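Clunwood Shared Workshop
Newsletter, February
Bench Notes: The Arm Gets a Post

Regular readers will recall that the arm project was going to be finished by the holidays. We did not say which holidays, and we would like some credit for that.

For those who joined since the fall: the arm lives in the back bay, past the drill press, and its job in life is to pick small parts out of one tray and put them in another. It can do this now about as well as a sleepy teenager. The plan is for it to sort the hardware donations, which at present are sorted by whoever loses the argument on Tuesday nights. There are 800 or so loose fasteners in the blue tubs alone. We are not in a position to turn down help.

The winter's work has been almost entirely on the thing the arm looks at and plugs into, and hardly at all on the arm. Back in the fall the electronics were sitting on a folding chair. The chair was a good chair, but people kept sitting on it, or moving it to the lunch table, and each time the arm lost its bearings and we spent an evening teaching it where the world was again. So we voted for a post.

The post is aluminum extrusion, the slotted kind, bought as an offcut from Aitken for less than the price of the pizza we ate while discussing it. The first cut was short. The second cut was the right length on the wrong piece. The third went fine, and the two spare lengths are on the rack by the door with a note on them if you have a use for a short post or a slightly less short one.

Mounting took two evenings. Slot nuts, for anyone who hasn't met them, are small pieces of metal that slide smoothly along the channel until you let go, at which point they turn sideways and drop to the bottom. The approved method is a bit of masking tape on the end of a hex key. The unapproved method is swearing, and both were tested thoroughly.

After that came the cables. Our wiring up to this point could be described as hanging. The arm sweeps through a fair piece of air when it gets going, and in January it hooked a loop of cord, pulled a plug, went limp and dropped a hinge into the open tray of wood screws. The hinge is still in there somewhere. Since then the house rule has been that any cable within reach of the gripper gets tied flat to something that doesn't move. We bought a bag of 100 zip ties for the job and assumed it would see us through the year. 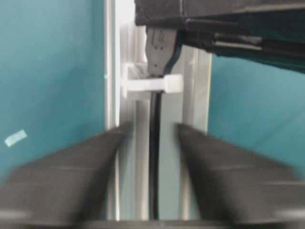

View from the wrist camera: zip tie on the post, with the connector just above it.

The one awkward spot was up by the black mount. A plug needs a little slack or it works itself out, and slack is exactly what the gripper likes to grab. We went back and forth on this for most of an evening. One camp wanted a bracket, one wanted a printed clip, and somebody put in a word for hot glue, as somebody always does. The bracket was drawn up twice and would have needed a hole where there was already a screw. The printed clip came off the printer looking like a slice of toast. In the end we used a zip tie.

Then we had to write down where it goes, because the next person to swap that cable will cut the tie and put the new one wherever their hand happens to be. The build sheet now gives a distance of 167 millimeters from the top of the post to the middle of the tie. The number has no science in it. We measured the one that worked. If you replace a tie, please snip the tail flush with the proper cutters. Scissors leave a point on it, and the back bay has had its share of bandages.

Software, briefly. We are running the Sterkia controller on the old desktop, and it has mostly behaved. It does insist on checking for updates whenever the arm is in the middle of something, so the desktop is now off the wifi and should stay that way. If you need the internet in the back bay, use your phone like everybody else. The Jollura gripper settings are saved under "good", the older ones are under "good2", and "final" should not be opened by anyone. We know. It's on the list.

We also ran the first long test, which was 100 picks in a row from the left tray with no person touching anything. It made it to the end. A few of those picks were air, and one was the corner of the tray itself, carried a short distance with great care. The log counts them all as picks, and for the purposes of the newsletter so do we. The cables stayed where they were put.

Still to do before spring:

A lid or cover for the controller box, which is collecting sawdust at a rate that should worry all of us.

Labels on both ends of every cable. Both ends. The current labels are on one end and say things like "this one".

A proper tray holder, so the tray can't be carried off again.

A better light over the bay. The one we have buzzes, and on cold nights it takes its time deciding whether to come on.

Finding the hinge.

If you'd like to help, the arm crew meets Tuesdays at 7 p.m. in the back bay. No experience is needed, and looking at who is doing it now, that has never been enforced in the other direction either. Bring safety glasses if you own a pair that fits, as the loaner pairs have been scratched to the point of being decorative. Long hair tied back, sleeves up, and please keep out of the taped-off area when the arm is powered, even if it looks asleep.

One last request. The bag of zip ties is on the top shelf of the back bay cabinet, and it is for the arm. It has been going down faster than the arm can account for. We noticed the tomato stakes out front are looking very secure this year, and we'll leave it there.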